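Speaker notes: Can a machine tidy up yet?
Zilodico evening session, second slot, 6:30
Speaker: Trinidad Catacutan
Slides: Alfredo Dela Peña

Start without the title slide. Wait until the people at the back have sat down.

Opening

Ask for a show of hands. Who has a robot vacuum at home? Who picks things up off the floor before turning it on? Most of the same hands will go up. Leave a pause there.

Say that this is the whole talk in one habit. The machine does the floor. The person does everything lying on the floor. The second job is the one I want to talk about tonight.

I came to this from the shop side. I spent ten years at Estrella, putting returned goods back on shelves and later running the people who did it. We had a conveyor, a label printer and a sorting machine, and they all worked well. The last step was still a person with an item in one hand, looking for the place it belonged. When I left, that step had not changed.

What machines do well now

Keep this part short. The audience knows most of it.

Same object, same place, same direction: solved a long time ago. A packing line can do that all night.

Different objects in a bin, picked with suction: good, and getting better. Works best on boxes and flat packs. Trouble with net bags, anything floppy, anything with a loose cover.

Folding: slow. There are nice videos. Check how much they have been sped up before you show one to your boss.

Clearing a table: this is where I want to spend the time. It sounds like the easiest one on the list and it belongs near the bottom.

The table

Next two slides. Let people look before talking. 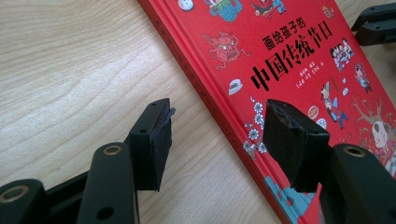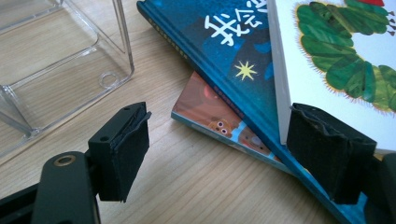 Picture books on a wooden table. A four-year-old can put these away, if you ask more than once.

Go through what the job asks for:

A book lying flat gives two fingers very little to hold. The cover is wide and the spine is thin. You and I slide a book to the edge of the table and take it where it hangs over, or we get a fingernail under the cover. We do it without deciding to. A machine has to be given that trick or has to learn it.

On the second slide the books overlap. Pull the wrong one and the others come along, or slide off. The order matters. Top one first sounds obvious, but the machine has to work out which one is on top when all it has is corners and edges.

The clear box, also on the second slide. See-through plastic is hard for cameras. You see the table through the wall of the box. Depth sensors get confused by it, and the shiny corners don't help.

And then the covers. The red book on the first slide has little people, dishes and blossoms all over it. To us it is a book with pictures on it. Software can take a printed bowl for a bowl. It happens less than it used to. Mention the Ivow demo, where the arm went after a printed lemon on a dish towel — people like that story, but don't let it run long.

If someone asks about the lettering: the red one is a children's book on traditional Chinese festivals. Move on.

A question I get every time

Would it be faster to just do it yourself?

For one table, you would be done before the machine had picked up its first book. The case for it starts when there are many tables, or when the person who would do the clearing can't bend or lift easily. My aunt is in the second group, and she would wait 10 minutes for a stack of books to be put away without complaining.

Numbers from our own trial

Say clearly that these are ours, from one site, in February.

We set up at Skavaden with one arm and a shelf. 200 tries at moving a single book from table to shelf. It did well when the book stood upright, and poorly when the book lay flat and away from the table edge. Alfredo has the breakdown on his laptop and can show it after. I am leaving the chart out of the talk because people photograph the best bar and drop the rest.

What helped most was softer padding on the fingers. It cost less than lunch. Better software came second. The padding wears and has to be changed, so put that in your budget too.

What I would buy today

For a shop: sorting and moving totes, yes. Shelf filling, wait.

For a home: the floor machine, and a big basket by the sofa. I would not put money down on a general tidying robot this year. If the seller won't let you bring your own pile of stuff to the demo, leave.

For a library or a school: talk to me after. There is a middle way with carts and fixed slots that takes the flat-book problem away. The 2000 labels we printed for it are still in my garage, so I have plenty.

Questions

Allow 15 minutes. Repeat each question into the microphone, the room swallows them. If there is one about jobs, tell the Estrella story about the night shift and take the time it needs.

Hand over to Alfredo for the live part. His table is on the left side of the stage, so step right.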